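Pasine Student Manipulation Project
Progress report to the Imai Fund, second reporting period
Prepared by Marilou Sarmiento, faculty lead
June 2, 2020

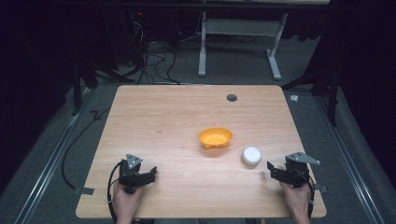 1. Status against the work plan

The project teaches a two-semester robotics elective in which students record two-handed tabletop tasks with hand-held grippers, prepare the recordings, and train a small policy on them. The work plan has four stages: rig, recording, data preparation, and training. The rig is finished. Recording is under way and behind the target. Data preparation has started on the recordings accepted so far. Training has not started and is scheduled for the next period.

The target for the year is 500 accepted recordings. At the close of this period the class has 176. The shortfall comes mostly from the first weeks of the term, when the two grippers did not share a clock and the left and right streams could not be lined up afterward. Those recordings were discarded and are not included in the total.

2. Rig

Recording is done at a single table in a curtained bay. The tabletop is light wood with a grommet hole near the far side. Aluminum rails run along the carpet on both sides of the table, and there is a black stand near each far corner. The operator works from the near side with one gripper in each hand. Both grippers are the same design and both are cabled.

Riku Sakai rewrote the logging script, named Lukex by the students, so that both grippers are stamped by the same machine. Timing drift between the streams is now checked at the start and end of every session. A session that fails the second check is set aside until someone on the data team has looked at it.

Cable handling remains the main mechanical problem. A cable that catches on the table edge pulls the wrist slightly and the effect shows up in the pose trace as a short step. Operators now let the cables drop off the near side before starting and clear them between takes. We would like to replace both cables with a lighter type and have listed this under Section 6.

3. Recording

Two tasks are defined for this year. Task A is a single-hand pick and place with a small white object and a shallow orange-yellow bowl. Task B uses the same two objects, but the left gripper must steady the bowl while the right gripper does the placing. Start positions are drawn from a printed sheet of 30 layouts so that operators do not fall into a favorite arrangement. Before the sheet was introduced, most Task A recordings started with the bowl in nearly the same spot.

Each student operator completes a practice block of 30 takes before any of their recordings can be accepted. This was two shorter blocks in the first period. Setsuko Ishida, who supervises the bench, combined them after noticing that operators changed their grip on the handle between the first block and the second, and that the later grip was the one they kept.

A take is rejected if the object is dropped outside the bowl, if either gripper leaves the tracked volume, or if the operator touches an object with a bare finger. Rejections for the last of these have become rare. Rejections for tracking loss have not, and they are concentrated at the far side of the table, where the operator has to lean.

4. Data preparation

Emiliano Cisneros leads the preparation group. Each accepted recording is trimmed to the first and last gripper motion, resampled to a common rate, and labeled with the task, layout and operator code. The group labels jaw opening as a continuous value - the earlier open/closed flag hid most of what happens during the approach to the bowl.

Labeling is done by two students independently and compared. Disagreements are mostly over the moment of release in Task B, where the object can rest against the rim of the bowl before the jaws are fully open. The written rule now takes release as the first sample in which the jaws are opening and do not close again. Earlier labels are being redone under this rule.

Storage is on the department server with one offline copy. Operator codes are kept separately from names.

5. Student participation

The class meets twice a week and is divided into bench, software and data groups. Students change groups once per semester. The change at midterm cost more time than planned, chiefly in the software group, where the setup notes were out of date. Chiyo Sasaki has since rewritten the notes, and the next change will include one joint session with the outgoing and incoming members.

Assessment is by bench log and a short written analysis. The analyses were uneven. The better ones compared traces from the same layout across operators; several of the weaker ones reported rejection counts with no account of cause. A worked analysis will be handed out with the next assignment.

6. Budget and requests

Spending is within the approved lines for equipment and student hours. The travel line is unspent. We request permission to move part of the travel line to equipment, to cover replacement gripper cables and one additional tracking sensor for the far side of the table. An itemized sheet will follow from the department office.

7. Plan for the next period

- Fit the new cables and sensor, if the transfer is approved, and repeat the drift checks before recording resumes.
- Complete the Task A recordings first. Task B continues on alternate sessions.
- Finish relabeling release times under the new rule.
- Train a first Task A policy and test it on the arm at the Jolon lab. The bench time there still has to be confirmed in writing.
- Submit a revised recording schedule with the next report, including the date by which the full target can be met.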